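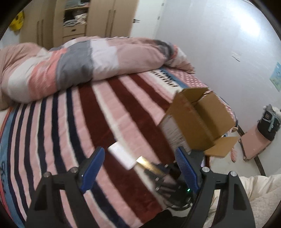
Progress report to the Brenovis Fund, second period
February 1, 2020

Hi Zhiqiang,

You asked for something readable this time, so I'm skipping the grid and just telling you where the Roman roads booklet stands. Short version: two chapters done, one half done, and one I'd like to talk you out of.

Chapter 1 (why the army built roads first and towns second) is finished and has been read by Jianhua Kang, who sent it back covered in green ink. Most of it was fair! I had leaned too hard on the idea that every straight road is a Roman road, and I've now put in a couple of pages on older trackways that were simply straightened and resurfaced. Chapter 2, on milestones and what they say about who paid for repairs, is finished too, apart from the index entries.

Chapter 3 is the slow one. It covers what happened to the roads after the legions left, and I've been going through the Shen collection of parish papers, which has 942 items in the catalog. I've read roughly 100 of them properly. The best find so far is a 1619 complaint about farmers pulling paving stones out of the old road to mend their barns – it's only half a page, but it's cranky and very quotable, and I think students will love it. My Latin is fine but my seventeenth-century handwriting is not, so Jianhua is checking my transcriptions before anything goes in. 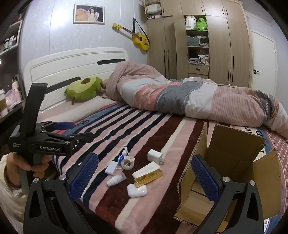

The bedroom, avocado cushion and striped duvet included.

Money: we're under on travel and over on image permissions. Romik wanted a separate fee for each map, and I ended up using fewer maps. I'd like to move what's left of the travel line over to permissions if you're okay with that. Flamance has quoted for printing and the price holds until July, so I'd rather not let the text drift past then.

Now the chapter I want to drop. Chapter 4 was going to ask whether the roads paid for themselves. I've tried to draft it twice and I keep running into the same wall: we know what the roads carried, more or less, but we have hardly any costs to set against it. I could fold the good bits into Chapter 2 and use the space for a longer reading list and a page of class questions. Tell me if the fund would mind.

Next up for me is the rest of the parish papers, then the index. I'll send Chapter 3 as soon as Jianhua is through with it.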